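Omthorpe - back room record shop and basement stage
Safety walk, Thursday, January 26, 2023
Done by: Danylo Karpenko. Comments in between are mine unless it says NM (Nafula Mohamedi, bookings).
OK / FIX / WATCH. Same as last time.

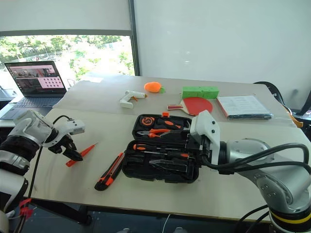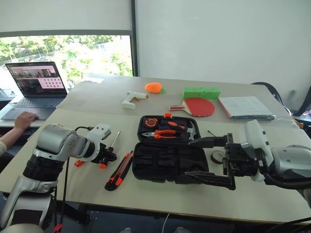
Tool case open on the table, tape measure and hammer in the rear half.

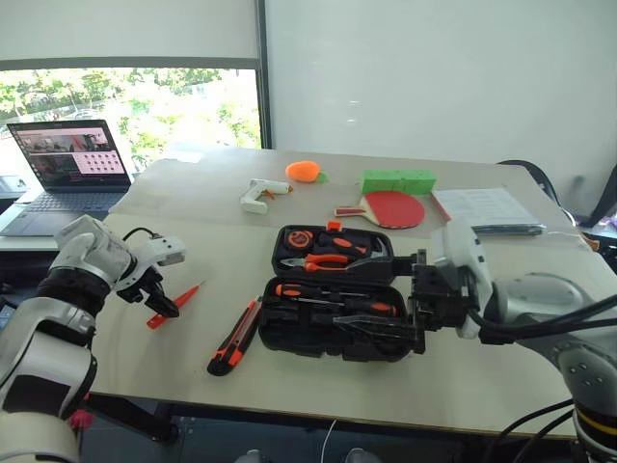
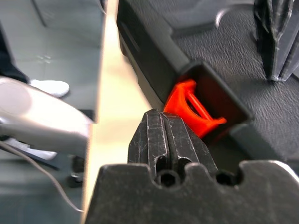
1. STAGE AND RISERS
Riser bolts, all four corners - OK
Front edge tape - FIX. Peeling at stage left again, singer from Clemeo caught a heel on it during soundcheck. Went down on one knee, said it looked good, still.
Carpet under the kit - WATCH. Slides when the drummer is heavy footed. Needs the rubber mat back, who has the rubber mat
Monitor wedges clear of the steps - OK

2. POWER
Stage box, breaker test - OK
Extension leads, tags in date - FIX, 2 out of date. Pulled both, they're in the bucket behind the bar. Do not take them out of the bucket.
Guitar amp (house combo) - WATCH. Hums worse than June. Ground checked and fine, probably a tube. Not a safety thing but everybody complains so I'm writing it down.
Merch table lamp - OK
Cables across walkway - FIX. Ramp is in the closet, use it. The long black XLR from the desk was just lying there.

3. SOUND LEVEL
Meter at the desk, last band on Saturday - 108 peak. Too loud for that ceiling. Owino are a great live band, second side of the tape is some of the best scrappy guitar stuff I've heard in ages, but they do not need both cabs down here.
Earplug jar at door - FIX, empty
Sign about levels - OK, someone drew a mustache on it, leave it
NM: told Owino already. They were nice about it. One cab next time and vocals up.

4. EXITS AND CAPACITY
Rear door opens fully - OK
Rear door alarm - OK
Side door - FIX. Blocked by boxes of the Codora reissue. 387 copies and every one of them in front of the fire door!! Move before doors on the next show, no excuses.
NM: where to? Upstairs is full.
Upstairs landing is NOT ok either, thats the other exit. Try under the listening booth, lay them flat on the shelf side, not stacked on end or the sleeves will bow.
Exit lights - OK, one is dim. WATCH
Clicker at door working - OK, sticks a little

5. RECORD RACKS
Wall rack, new arrivals - OK
Floor bins A to F - OK
Bin G (7 inch, import) - FIX. Leg is loose. More than 2 people leaning on it and it rocks. Don't refill it till the leg is done.
Top shelf box sets - WATCH. Heavy ones should come down a level. The live box weighs a ton and it's right over the dollar bin where people crouch.
Step stool - OK, rubber feet still on

6. FIRE
Extinguisher by desk, gauge - OK
Extinguisher by stairs, gauge - OK but there was a coat on it. Please hang coats on hooks.
Smoke detector basement - tested, OK
Fog machine - not tested, no fluid. Not to be used untill the detector question is settled with the landlord.
NM: Clemeo are asking for fog. Said no for now.

7. FIRST AID
Kit by the bar - FIX, no large band-aids, no cold packs
Book filled in - the knee thing is in, nothing else
Gloves - OK

TO DO BEFORE NEXT SHOW
Side door boxes - Nafula
Stage tape, bin G leg - me
Earplugs, band-aids, cold packs - whoever does the store run, put the receipt in the tin
Leads retested or tossed - me
Rubber mat - ask the drummers

Next walk after the Owino show. If the amp hum gets worse before then turn it off at the wall and text me.
DK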